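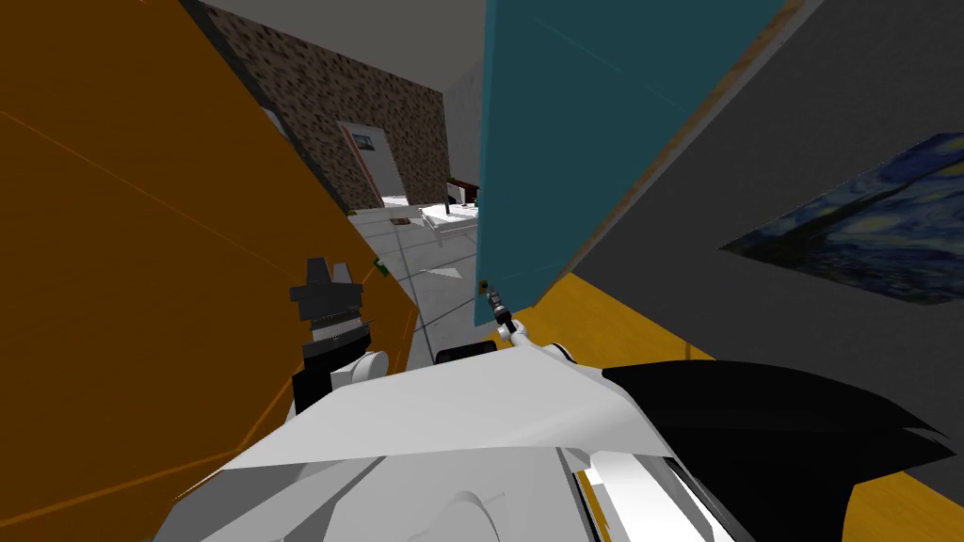

Simulated room, cabinet task: one gripper at the handle of the teal panel, the other close against the orange one.

Drarel equipment planning set

README, last changed 8 Feb 2022
Maintainer: Yaroslav Moroz

What this is

Drarel is a set of simulated household runs with a planning sheet attached. We put it together to help decide what to buy for the new test room, and in what order. The runs show a two-handed robot working at cupboards, doors and tables in made-up homes. The sheet lists the equipment we would need to do the same jobs on real furniture.

If you only want the costs, open budget.csv and skip the rest.

Contents

runs/ holds 3038 runs, one folder each, with joint positions, gripper state and the rendered view
rooms/ holds the room layouts and furniture sizes
budget.csv is the planning sheet, one line per item
notes.txt has supplier replies, pasted in as they arrived

Of the runs, 1058 involve a hinged panel or door. These are the ones the budget leans on, as hinged furniture decides how much reach and floor space we have to pay for.

Columns in budget.csv

item: plain name of the thing
supplier: who quoted, or blank
quoted: price without VAT, in pounds
needed_for: the task group that uses it
stage: 1 or 2
lead_weeks: delivery time given by the supplier
status: open, quoted, ordered or dropped

A blank in the quoted column means no price has come back. It does not mean the item is free. Please don't fill these in from a catalogue, as delivery and fitting were left out the last time someone did and the total was wrong for weeks.

How the items were chosen

For each task group we took the furthest reach and the widest panel swing from the runs, then added a margin for people walking past. That gave a minimum room size, and the room size settled most of the rest. Gripper fingers are listed separately from the grippers. Small handles and large ones may want different fingers, and we would like to be able to order spares without opening a new purchase.

Cabinets are budgeted as ordinary kitchen units with spare hinges. Symonenko has quoted for the units and the fitting. Mokier has quoted for the arms, the base and a service contract, with the contract on its own line so it can be moved to running costs if finance prefers.

Stages

Stage 1 is one robot, the cabinets and the floor work. Stage 2 is the second robot and a door frame that can be moved between rooms. Stage 2 has no money against it yet and should not be shown in any total you send outside the group. Delivery for stage 1 is up to 4 months from order, so an order placed after May will miss the autumn work.

Known problems

Simulated hinges are smoother than real ones. Don't use the force values to pick motors.
Room layouts have no sockets or cable runs. Electrical work is a single guessed line in the sheet.
Some runs were made with an older room file called Vundarine. Its worktops are too low, and those runs are left out of the reach figures.
Two items in the sheet share the name "base plate". The heavier one is for the robot, the other is for the door frame.

Changes

Send corrections to Yaroslav with the item name and the supplier's reply attached. Prices are only changed against a written quote. Dropped items stay in the sheet with their status changed, so please don't delete rows.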